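Robots in the Front Room: My Afternoon at the Lightfoot Open Day

I'll admit I went to the Lightfoot open day mostly for the free parking and a chance to get out of the house. February in Plirkthorpe is long, the kids' soccer doesn't start back up until the mud dries, and my neighbor had been after me for weeks to go see "the robot people" before they got too popular to let anyone in. So I put on decent shoes and drove over after lunch.

If you haven't been by, Lightfoot is the little robotics outfit that moved in on Durkdale a while back, in the old carpet showroom. From the street it still looks like a carpet showroom. They never took down the awning. Inside it's a different story, and I spent a lot longer there than I planned to (sorry to everybody who was waiting on me for dinner).

The first person I met was Chelsea Parsons, who runs the visits. She handed me a sticker with my name on it and asked if I was okay with dogs, which confused me until a very old beagle came out from under the welcome table and leaned on my leg. After that she gave us the short version of what they do. Lightfoot is teaching a robot arm to tidy up. That's the whole thing! You drop a sock, the arm goes and gets the sock. They have been working on that one job for 2 years, and Chelsea said it without a trace of embarrassment, which I liked.

They took us through in small groups. Mine was me, a retired couple who used to own a hardware store, a dad with twin boys, and a high school kid who asked better questions than the rest of us put together. The main room is full of desks and cables, and I can't tell you much about it except that it was warm and somebody had made a really good lemon cake.

The demonstration was what everyone came for. Elif Naz Baysal is the engineer in charge of the arm, and she has the kind of voice that makes you feel you could have been an engineer too, if you'd paid attention in tenth grade. She told us the arm itself isn't the hard part. You can buy an arm. The hard part is getting it to deal with a regular home, where the light changes and the furniture gets shoved over and there's always something small on the floor that might be a toy or might be a crumb.

So a lot of their practice happens in people's actual homes, and on a big screen they ran what the arm sees from its own wrist. I hadn't thought about that before. I figured a robot would look down at a room from up high, like a security camera. Instead the view is way down low, with the two black fingers poking up in front of you the whole time, as if you were crawling along the floor with your hands out. One of the twins got down on the carpet right away and did exactly that. His dad let him. 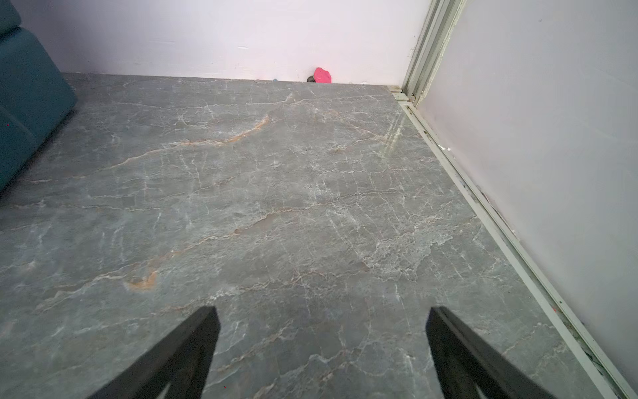 Elif told us floors are her favorite subject, and then she proved it by talking about floors for a good long while. Plain ones are easy, she said. Give her a nice flat beige floor and the software can pick a dropped thing out of it all day. Stone with a lot of pattern is where it gets interesting. White veins running every which way, streaks of orange and tan, a shiny patch where the light hits, and the poor computer has to decide which of those is an object and which is just floor. She said early on the arm would reach for a streak in the stone and close its fingers on nothing, very politely, over and over.

The hardware store man wanted to know how you fix a thing like that. Practice, she said, and she gave us the numbers. They have 3261 practice runs saved so far, and 1409 of those were done on patterned floors, on purpose, because those were the ones it kept getting wrong. I wrote both numbers on the back of my sticker so I wouldn't mess them up.

Color matters too. Something bright pink against a pale wall is a gift, in her words. Something small and dark gray sitting next to it is a lot less of a gift, especially if the one is partly behind the other. And then you have the walls themselves. A person reaching for something down by the baseboard just does it, but the arm has to come in at an angle that won't bang its fingers on the wall. Door tracks are another headache. They have ridges, they collect grime and little bits of stuff, and the arm isn't sure whether a speck in the groove is worth bothering with. (I have the same problem with my own door track. I have decided it is not.)

Then we got to see it live. They have a practice corner set up at the back with a rug, a lamp and an armchair that came from Furnska, the secondhand place by the bus depot. Elif asked the twins to put 4 things on the floor wherever they wanted, which is a brave thing to say to two six-year-olds. They picked a mitten, a plastic dinosaur, a spoon and one of their own shoes.

The mitten went great. The arm came down slowly, stopped, seemed to think it over, closed up and carried the mitten to the basket. We all clapped, me included, and I'm not normally a clapper. The dinosaur took two tries on account of the tail. The spoon was hard to watch. It's thin and it lies flat, and the fingers kept nudging it along the rug until it went under the armchair, at which point the arm stopped and waited for help. The high school kid asked if it knew that it had failed or if it was only stuck. Elif looked delighted. She said that was the question she'd spent most of the winter on, and the answer for now is that it knows it doesn't have a spoon, and that's as far as it goes.

The shoe was too wide for the fingers when it came at it from the side, so it tried from the top and got hold of the tongue. Up it went, swinging a little, laces hanging down, and into the basket. Huge cheer! The beagle left.

What surprised me most was how slow it all is. I don't mean that as a complaint. I had movie robots in my head, and what I got was more like watching a careful grandparent pick something up with kitchen tongs. Chelsea says slow is on purpose for now, and that they'll think about speed once they're happier with the misses. She also said people always ask when they can buy one, and she has no date to give. They aren't selling anything yet. They'd like a few more local homes to practice in first, and they're partial to homes with odd floors, so if you've got some wild old tile in your kitchen you might be exactly who they're after.

I asked what it's like for the families, having that go on in the house. She said mostly people want to clean up before the team arrives, and the team has to beg them not to. A spotless living room is no use to anyone there. They want it the way it looks when you've just gotten home and dropped everything. I told her she could come to my place any time and there'd be no prep required.

The retired couple stayed behind to talk about hinges with somebody in the workshop, and as far as I know they're there yet. I had a second piece of cake and let the other twin show me how the sofa game works, where you put your face level with the seat cushion and try to see what the robot would see. You'd be amazed what's down there. I found a dime.

If you missed it, Lightfoot plans to open up again once the weather turns, and they'll put a sign under the awning when they know the details. Visits start at 2 and they like you to be on time, as the groups are small and the practice corner only fits so many people. Kids are welcome. Bring something for the arm to pick up if you want, but Chelsea asks that it not be food, and please, no more spoons.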